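## 4. Setting up the two camera views in Workik

By now you should have the Fondel controller running and talking to the arm, and the Workik panel open in a browser tab on the same computer. If the panel is still showing a gray screen, go back to section 3 and restart the controller first. It takes its time on the first launch, so give it a chance to settle before you decide something is wrong.

In this section we'll connect the workspace view and the wrist view, tell Workik where the table is, and run a first detection pass. Set aside a good stretch of the afternoon if you've never done this before. It goes much faster the second time, we promise!

**Before you start**

- Keep the emergency stop within reach of whoever is at the keyboard.
- Use the lights you plan to work under. Switching to a brighter lamp later means repeating step 6.
- Leave a few simple objects out on the table. A completely bare table gives the detector nothing to chew on, and a very crowded one makes it hard to tell a bad mask from a real overlap.

### 4.1 The workspace view

1. In the left-hand menu, open **Views** and choose **Add view**. Name it `workspace`. You can call it anything you like, but the sample scripts look for that name, and you'll save yourself some editing later on.
2. Pick the camera from the list and press **Preview**. You want plenty of tabletop, the back edge of the table where it meets the wall, and the gripper with a bit of elbow room around it. 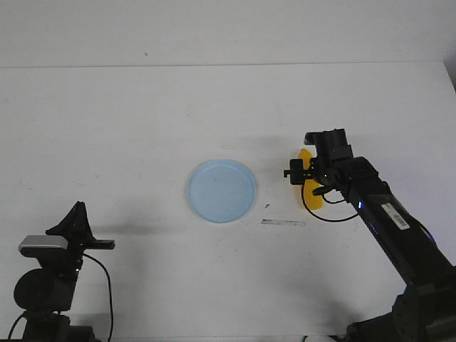
*Figure 4-1. Workspace view, with the dish, the metallic strip and the yellow object on the table.*

3. Press **Find table edge**. Workik looks for the long seam between the table and the wall and draws a green line over it. On a white table against a white wall the seam can be very faint, and the line may wander off or not show up at all. If that happens, drag the two end handles into place by hand and press **Lock**.
4. Open **Arm mask** and press **Build from model**. Fondel sends over the current joint angles, and Workik paints out the part of the picture where it believes the arm to be. Check the cable near the wrist with some care. The arm model doesn't know about cables, so a loop that hangs away from the wrist usually ends up outside the mask and gets reported as an object. Paint over it with the brush, and be generous, as the loop will move when the arm does.
5. Do the same for any other equipment standing in view. Use **Static mask** for this one, so that it stays put while the arm mask follows the joints.
6. Set **Exposure** to manual and start at 80. Raise or lower it until the tabletop is light but you can still make out the smudges on it. When the smudges disappear, the rims of pale objects tend to disappear right along with them, and a light blue dish on a white table has very little contrast to spare.

> **Note:** Shadows are the most common cause of false detections in this view. The arm throws a broad, soft one, and it travels. Turn on **Ignore soft edges** before you start fiddling with the other thresholds. Many of the questions that reach us at Prirkotbridge are answered by that one checkbox.

### 4.2 The wrist view

The wrist camera sees the table from low down and very close, so it needs settings of its own. Please don't copy the values over from the workspace view, tempting as it is.

1. Add a second view and name it `wrist`.
2. From the **Poses** tab, send the arm to `look_forward`. Watch it the whole way there.

> **CAUTION:** The arm will move as soon as you press **Send**. Keep hands, sleeves and loose cables out of its reach, and leave the speed slider at its lowest setting until you've seen the complete motion at least once.

3. Close the gripper until only a narrow gap is left between the fingers, then press **Learn fingers**. Workik stores the outline of both fingers and leaves it out of every later detection. 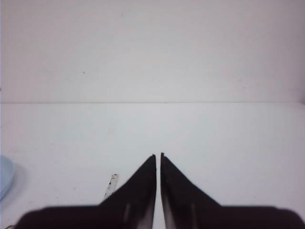 4. Open the gripper all the way and press **Learn fingers** again. The software needs both outlines to work out everything in between, and if you skip one of them you'll find that the mask fits nicely at one end of the travel and drifts badly toward the other.
5. Look closely at the lower part of the finger mask. The fingers are blurred where they come nearest to the lens, and the learned outline often stops a little short there. Set **Grow mask** to 2 and see whether the leftover fringe goes away.
6. Check the list of detections for anything very small on the wall. Specks and pinholes do get picked up from time to time. Setting **Minimum area** to 116 clears out most of them, though you may need a lower value if you plan to work with thin strips or other slender things.
7. Press **Save view**.

An object that is partly hidden behind a finger will be marked `partial` in the list. This is normal, and the planner won't try to grasp it from that view alone. It waits until the workspace view agrees on where the object is.

### 4.3 First detection pass

1. Select both views and press **Run once**.
2. Compare the two lists. An object that shows up in both gets a shared number, and one seen by a single view gets a dash.
3. If the same object has been given two different numbers, open **Matching** and raise **Time window** to 700 ms. Slower computers sometimes deliver the wrist picture late, and the two views then never line up properly.
4. When you're happy with the result, save everything as a profile. The Bautista planner in section 5 will ask for it by name, so write the name down somewhere or choose one you'll remember.

> **Note:** Moving either camera, even by a nudge, makes the saved table edge invalid. Repeat 4.1 from step 3 and save the profile again under the same name.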